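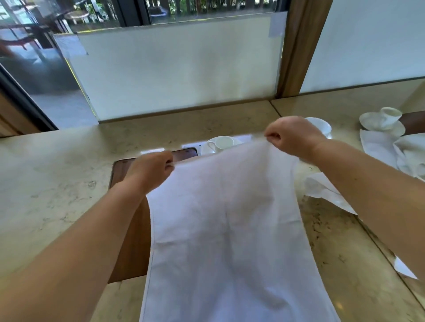 흰 천 냅킨, 창가 조리대 위

발표 메모: 작은 스테이지 레이스를 여는 지역이 챙겨야 할 것들
2018년 6월 8일, 오후 세션

슬라이드 1. 인사

시작 전에 마이크 확인. 발표 시간은 30분이고 질문은 따로 받는다. 늦게 들어오는 사람이 있으니 첫 2분은 중요한 내용을 넣지 않는다.

저는 보스틴(Bostine) 스테이지 레이스에서 코스와 구간 운영을 맡고 있습니다. 전에는 고르홀름(Gorholm)의 아마추어 클럽에서 경기 진행을 오래 했습니다. 선수로는 별로 성적이 없었습니다. 오늘은 선수 이야기보다 도로, 숙소, 마을 이야기를 더 많이 하겠습니다.

보스틴은 나흘짜리 대회입니다. 큰 팀이 오는 대회가 아닙니다. 지역 팀과 2군 팀, 대학 팀이 섞여서 옵니다. 텔레비전 중계도 없습니다. 그래서 큰 투어에서 쓰는 방법을 그대로 가져오면 예산이 첫날에 끝납니다.

슬라이드 2. 나흘의 구성

지도 띄우고 잠깐 기다릴 것. 뒷줄에서는 글씨가 안 보이니 구간 이름을 소리 내어 읽는다.

첫째 날은 고르홀름 시내에서 출발하는 짧은 개인 타임 트라이얼입니다. 거리는 9킬로미터입니다. 처음에는 더 긴 코스를 그렸는데 철도 건널목이 두 개 걸렸습니다. 타임 트라이얼에서 건널목은 답이 없습니다. 한 선수가 차단기 앞에 서면 그날 기록 전체를 두고 항의가 들어옵니다. 그래서 강 남쪽으로만 돌게 줄였습니다.

둘째 날은 평지 구간이고 푸아리에(Poirier) 마을에서 끝납니다. 셋째 날이 산악 구간, 넷째 날은 다시 고르홀름으로 돌아오는 순환 코스입니다. 순환 코스는 한 바퀴가 짧아서 관중이 같은 자리에서 선수들을 여러 번 봅니다. 통제 구간도 짧아지니까 경찰 쪽에서도 이 방식을 좋아합니다.

슬라이드 3. 셋째 날 오르막

드랄리츠(Dralitz) 고개. 정상까지 고도를 800미터 올립니다. 수치만 보면 대단하지 않은데 마지막 부분에 경사가 몰려 있어서 차이가 크게 납니다.

첫해에는 결승선을 정상에 두었습니다. 문제는 내려오는 길이었습니다. 정상에 주차할 곳이 좁고 길은 하나입니다. 경기가 끝난 뒤에 팀 차량과 선수와 관중이 한꺼번에 같은 길로 내려왔습니다. 선수들이 땀에 젖은 채로 바람을 맞으면서 차를 기다렸고, 다음 날 아침에 두 명이 감기로 출발하지 못했습니다.

이듬해부터는 결승선을 고개 너머 마을로 옮겼습니다. 내리막이 끼면 위험하다는 반대가 있었습니다. 맞는 말입니다. 그래서 급한 굽이마다 매트를 대고 표지판을 두 번 세웁니다. 굽이 바로 앞에 하나, 그보다 훨씬 앞에 하나. 앞의 것만 세우면 속도가 붙은 선수에게는 늦습니다.

여기서 내리막 사진 넘기고 물 한 모금.

슬라이드 4. 출전 규모

작년 출발 명단은 48명이었습니다. 적다는 말을 많이 들었습니다. 하지만 드랄리츠 쪽 도로는 한 차선 반 정도 폭밖에 안 되는 곳이 있습니다. 큰 무리가 그 길에 들어가면 뒤에 있는 선수는 경기를 하지 못하고 줄을 서게 됩니다.

팀당 인원도 줄였습니다. 한 팀이 경기를 통째로 묶어 두기 어려워져서 도망 그룹이 끝까지 가는 날이 생깁니다. 둘째 날 평지 구간에서 도망 그룹이 잡히지 않은 적도 있습니다. 스프린터를 데려온 팀은 불만이 많았습니다.

명단을 더 늘릴 생각은 지금은 없습니다. 질문이 나오면 도로 폭 이야기로 답할 것.

슬라이드 5. 도로 통제와 협의

가장 오래 걸리는 일입니다. 통제 신청은 겨울에 시작합니다. 코스가 지나는 지자체마다 양식이 다르고 담당 부서도 다릅니다. 어떤 곳은 도로과, 어떤 곳은 체육과, 어떤 곳은 두 곳 모두에 내야 합니다.

저희가 배운 점을 순서대로 말씀드립니다.

버스 회사에 먼저 연락합니다. 도로 허가가 나온 다음에 노선 변경을 요청하면 대개 늦습니다. 푸아리에에서는 결승선이 버스 종점과 겹쳐서 결승선을 광장 반대쪽으로 옮겼습니다.

농가에는 직접 갑니다. 6월은 건초 작업이 있는 때라 트랙터가 도로를 건너야 합니다. 편지를 보내면 안 읽습니다. 찾아가서 몇 시에 건너야 하는지 묻고, 그 시간을 운영표에 적습니다. 대열이 지나간 뒤에 바로 건널 수 있게 진행 요원이 길을 열어 줍니다.

공사 일정은 대회 직전에 한 번 더 확인합니다. 재작년에는 출발 나흘 전에 새 자갈을 깐 구간이 나왔습니다. 빗자루 차를 빌려서 쓸었는데도 펑크가 많았습니다.

슬라이드 6. 돈

이 슬라이드에서 시간을 너무 쓰지 말 것. 지난번 발표 때 여기서 늦어졌다.

수입은 지자체 지원, 출전비, 지역 업체 후원으로 나뉩니다. 지자체 지원이 가장 큽니다. 출발지와 결승지를 맡는 마을이 유치금을 내는데, 작은 마을은 현금 대신 학교 체육관과 식당을 내줍니다. 저희는 그것도 받습니다. 숙소와 식사가 지출에서 제일 무거운 항목이니 체육관 하나가 현금보다 나을 때가 있습니다.

지출에서 줄이면 안 되는 것은 의료와 오토바이 유도 요원입니다. 상금은 줄여도 팀이 옵니다. 유도 요원이 모자라면 심판장이 출발을 허가하지 않습니다. 무대와 음향은 첫해에 썼다가 그다음 해에 뺐습니다. 항의는 한 건도 없었습니다.

슬라이드 7. 관중

국내 선수가 잘하면 사람이 오고, 못하면 안 옵니다. 이건 저희가 바꿀 수 없습니다. 바꿀 수 있는 것은 길가에 서 있는 사람이 지금 무슨 일이 일어나는지 알게 하는 것입니다.

블랑딘 마송(Blandine Masson) 씨가 장내 해설을 맡은 뒤로 결승지 분위기가 달라졌습니다. 전문 용어를 쓰지 않고, 앞에 누가 있고 뒤와 얼마나 벌어졌는지를 계속 되풀이합니다. 자전거를 오래 본 사람은 지루해합니다. 처음 온 사람은 끝까지 남습니다.

어린이 경주는 본 경기 직전에 넣습니다. 오전에 넣었더니 부모들이 점심 먹으러 가서 돌아오지 않았습니다.

슬라이드 8. 잘 안 된 것

실시간 기록 화면. 고개 아래쪽에서 통신이 끊겨서 결승지 화면이 한참 멈춰 있었습니다. 지금은 기록 오토바이에서 무전으로 시간 차를 부르고 사람이 칠판에 적습니다. 느리지만 끊기지 않습니다.

셋째 날 밤 숙소 배정. 팀 두 곳을 출발지에서 너무 먼 곳에 넣었습니다. 그중 한 팀의 감독인 츠티보르 단코(Ctibor Danko) 씨가 경기 뒤에 이동 시간을 전부 적어 보내 주었고, 그 표를 지금도 배정할 때 씁니다. 이름을 말해도 된다고 허락받았음.

도핑 검사실. 규정에는 결승선 가까이에 있어야 하고 대기실과 화장실이 따로 있어야 합니다. 마을 회관이면 될 줄 알았는데 대기실과 검사실이 문 없이 이어져 있었습니다. 답사 때 평면도만 보지 말고 안에 들어가 보시기 바랍니다.

슬라이드 9. 내년 계획

여성부를 같은 주에 함께 열려고 합니다. 같은 날 같은 코스에서 오전과 오후로 나누면 통제 시간이 길어지고, 이틀을 따로 잡으면 요원을 다시 모아야 합니다. 지금은 이틀짜리로 시작해서 고르홀름 순환 코스와 푸아리에 구간만 쓰는 쪽으로 이야기하고 있습니다. 아직 확정은 아니니 확정된 것처럼 말하지 말 것.

드랄리츠 고개는 겨울에 포장 보수가 예정되어 있습니다. 공사가 늦어지면 서쪽 길로 올라갑니다. 서쪽은 더 완만하고 길어서 전혀 다른 경기가 됩니다.

질문 시간

예상 질문과 답.

보험은 어디까지 드는가: 연맹 보험은 선수만 해당된다. 요원과 제3자 배상은 대회가 따로 든다. 금액은 말하지 않는다.

코스 파일을 받을 수 있는가: 받을 수 있다. 발표 뒤에 메일 주소를 적어 달라고 할 것.

비 오면 내리막을 어떻게 하는가: 심판장이 당일 아침에 정한다. 정상에서 시간을 재고 내리막은 중립으로 내려오는 안을 늘 준비해 둔다. 지금까지 한 번 썼다.

남는 시간이 있으면 푸아리에 결승선 변경 전후 지도를 다시 보여 준다. 예비 슬라이드에 있음.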